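Paid tasters wanted, home cooks and big eaters both welcome

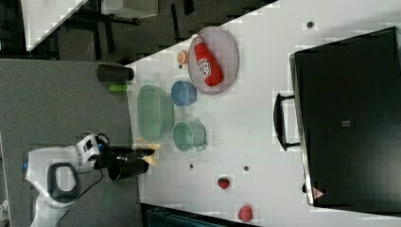
Onham, 11 June 2020

Holari makes sauces, pickles and relishes. Small company, one kitchen, two delivery vans. We have a new line of hot sauces planned for September and need people to eat them and tell us what's wrong with them.

Looking for 95 tasters. Live in or near Onham, 18 or older. No experience needed, no fancy palate. If you put ketchup on eggs we want you too.

What you do:
Pick up a box from our side door on Minov Street. Six small jars, numbered, no names on them. Try one a day with your normal food. Rice, eggs, soup, a sandwich, whatever's on the table that night. Fill in the sheet the same day, not all at the end of the week (we can tell). Keep jars in the fridge once open.

Then one phone call with us, half an hour, evenings are fine.

What you get:
$165 by check, mailed after your call. Plus a case of whichever sauce makes the cut. Second round is in the fall and pays the same, first dibs to people who finish the first one.

Please don't apply if you
- are allergic to mustard, celery, garlic, soy or any kind of pepper
- are pregnant or nursing
- take medicine for reflux or ulcers
- have lost your sense of smell or taste lately
- work for another sauce or condiment company, or live with somebody who does

One person per household. Sorry, couples, we had trouble with this last time and got the same sheet twice in diffrent handwriting.

Heat: two of the six are mild, three medium, one is hot. You can stop any time you want on the hot one, just write down how far you got. That counts as finished.

We'd specially like to hear from night shift workers, people cooking for kids, and anybody over 60. Last round was nearly all students and they liked everything.

To apply: leave a message at the Holari front office or drop a note in the box by the side door. Put TASTER at the top. Need your name, phone, age, any allergies, best time to call, and what you had for dinner yesterday. Few words is plenty. Stoica Market has paper forms by the register too if thats easier.

Pick up is by time slot, one person at the door, mask on please. We'll call you with a slot. Can't deliver, vans are full.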